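Trakico dry riser valve

The Trakico dry riser valve is a type of landing valve used in dry fire mains, made by Tirkholm at its works in Niltora. Usually sold as the Trakico 17, after the test pressure in bar. It is fitted at each floor landing of a building and lets a fire crew take water from a pipe that is kept empty until needed. Body is gunmetal, handwheel is cast iron, outlet is the usual instantaneous female coupling with a blank cap on a chain.

Background

Tirkholm started out with sluice valves for waterworks and came to fire fittings later, when it bought the Quách foundry and its patterns. The first Trakico was more or less a Quách valve with a new handwheel. It leaked at the gland if left shut for long periods, a common complaint from building managers, and the packing was changed twice before the current design. Early bodies have a square flange, later ones round. Spares do not swap between the two.

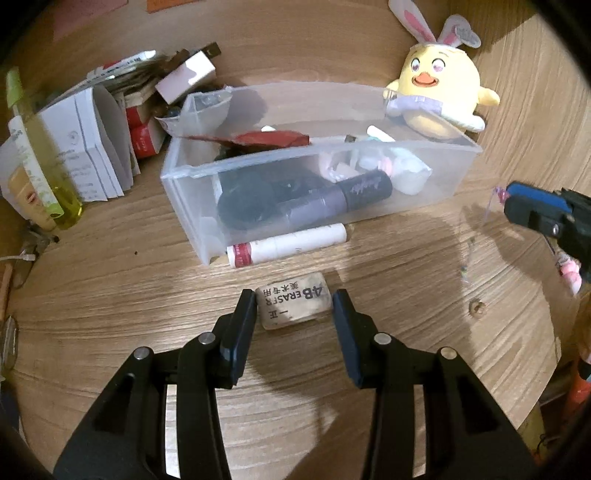

Eraser marked "4B ERASER" on a wood-grain desk.

Design

Gate pattern, not globe. The wedge lifts clear of the bore so there is little loss of pressure at full flow, rated at 900 litres a minute. Seat rings are screwed in and can be replaced with the body still on the pipe, though most fitters take the whole valve off as its quicker. The wheel carries a strap and padlock, normally left locked shut. A drain point sits at the bottom of the inlet side on the lowest valve only.

Height above the finished floor is set by the installer. The box around the valve is sold seperately, in red or stainless, with a glazed door.

Variants

Trakico 17: standard, flanged inlet.
Trakico 17S: screwed inlet, for older mains.
Trakico 17L: longer spindle, for deep boxes. Dropped from the catalogue, still turns up in older blocks.
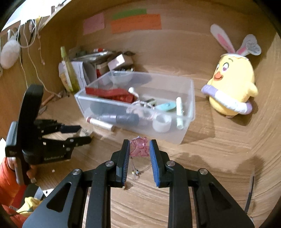
The screwed version is the heavier seller in refurbishment work, where the old pipe thread is kept. The flanged one goes into nearly all new buildings. Both take the same cap, chain and washer set, part 2561, and the same spindle.

Use and testing

The valves are looked over every six months and the whole main is wet tested once a year. Most faults found are small ones. Missing caps, perished washers, straps cut and not replaced. Theft of the outlets was a problem for a time, the metal being worth something as scrap, and Tirkholm brought out a painted body to make them less tempting. Roughly 129 blocks were refitted with it in the first year. Results mixed, the paint chips.

See also

Wet riser
Landing valve
Inlet breeching
Niltora works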